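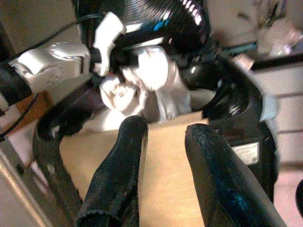 Cuaderno del taller de conservación de papel
Diciembre. Anotación de la mañana, continuada a las 16 h

Asunto: encolado del segundo grupo de cuadernillos del fondo Zitov y revisión de la receta de almidón.

Se retoma el trabajo sobre los libros de cuentas del fondo Zitov en el punto en que quedó la anotación anterior, es decir, con los cuadernillos lavados y secos, pendientes de reapresto y de refuerzo de los pliegues. El primer grupo se dio por terminado con reservas: al abrir los bifolios exteriores se aprecia una rigidez excesiva en la zona del lomo, que atribuyo a un engrudo demasiado concentrado. Afshin Salehi sostiene que la causa está en el gramaje del papel japonés empleado. Ambas hipótesis son compatibles y conviene comprobarlas por separado.

Preparación del adhesivo. Almidón de trigo purificado, del lote abierto el mes pasado, remojado durante la noche en agua desionizada. Cocción al baño maría con agitación continua hasta que la pasta se volvió translúcida. Reposo tapado hasta temperatura ambiente y dos pasadas por el tamiz de crin. La pasta anterior se había tamizado una sola vez y presentaba grumos pequeños que dificultaban la aplicación con pincel fino. Para el uso se diluyó hasta obtener una consistencia próxima a la de la nata líquida. Se desecha lo sobrante de la cocción anterior, que olía ligeramente ácido.

Pruebas sobre papel de desecho. Se prepararon 16 tiras de papel de trapo procedente de guardas sin valor documental, con un pliegue central debilitado a mano. La mitad se reforzó con el papel japonés grueso del proveedor Kuvell y la otra mitad con el fino. Secado entre secantes y tejido no tejido, bajo peso ligero. Resultado: las tiras con papel grueso conservan memoria del pliegue y tienden a cerrarse solas; las de papel fino abren bien, aunque dos de ellas se despegaron en un extremo al forzar la apertura. Anoto que esas dos fueron las primeras en encolarse, cuando la pasta estaba todavía sin ajustar, por lo que no las considero concluyentes.

Decisión provisional: papel fino en todos los pliegues interiores y papel grueso únicamente en el bifolio exterior de cada cuadernillo, siempre que el pliegue esté abierto en más de la mitad de su longitud. Aigars Lukoševičius pide que se deje constancia de su desacuerdo en lo relativo al bifolio exterior. Propone una doble capa de papel fino con las fibras cruzadas. El método es más lento, pero me parece razonable ensayarlo en el cuadernillo 8, cuyo pliegue está perdido casi por completo y va a exigir de todos modos un tratamiento particular.

Tintas. Se repitió el ensayo de solubilidad en las anotaciones marginales en rojo, puesto que en el primer grupo no aparecían. Gota de agua, contacto breve, secante. Sin migración apreciable en los puntos ensayados, salvo en la rúbrica del folio 19, que dejó una sombra rosada muy tenue. Ese folio queda excluido de cualquier aporte de humedad por el verso hasta nuevo aviso - se ha colocado una tira de papel con la indicación correspondiente. La tinta negra del texto principal es ferrogálica y presenta halos pardos en los trazos gruesos, sin pérdidas. No se propone tratamiento específico por ahora.

Medidas. La altura de los cuadernillos no es uniforme. El encuadernador recortó el bloque después de coserlo, y los que estaban desplazados conservan barbas en la cabeza. No deben igualarse. Lo consigno expresamente porque en el informe de Khosravi sobre el volumen hermano se menciona un desbarbado moderno que eliminó parte de la foliación antigua.

Cosido. Sin avances. Los orificios originales son aprovechables en la mayoría de los pliegos. Queda por decidir si se mantiene el cosido sobre nervios de piel o se sustituye por cinta de lino, cuestión que depende del estado de las tapas, todavía en el depósito de Boven. He solicitado por escrito que se nos remitan antes de cerrar la propuesta, junto con los fragmentos de lomo conservados en sobre aparte.

Material. Queda secante para unos 2 días de trabajo al ritmo actual. Falta tejido no tejido de ancho completo; los recortes sirven para pliegues, pero dejan marca en superficies mayores. Los pinceles planos deben lavarse al terminar y secarse en horizontal.

Pendiente:
Retirar los pesos del segundo grupo y cambiar secantes.
Encolar el cuadernillo 8 según la propuesta de Lukoševičius y fotografiar el pliegue antes y después.
Repetir con pasta ajustada las dos tiras despegadas.
Preguntar a Salehi por la referencia exacta del papel fino, que no figura en la etiqueta del rollo.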